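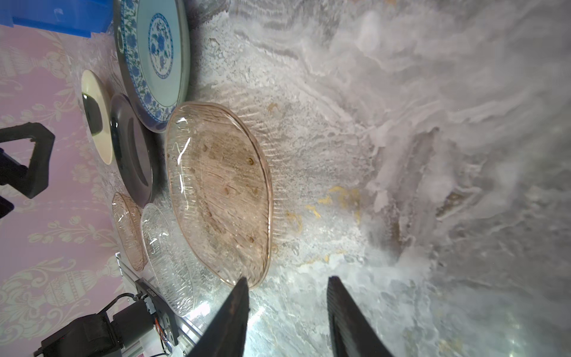 Notes from the Zarkesano petition group, February 7, 2020

I took the minutes again, so blame me for any typos. Kobe Mertens says we're at 2486 signatures on keeping the Hendis bus line, and we need 3278 before the county hearing in March. I offered to call the Vistier folks, who have been slow (again!) sending back their sheets.

We agreed to print up to 600 more flyers - Kobe has the file. Door knocking starts on Peng Street, in three teams. I still need a partner for mine!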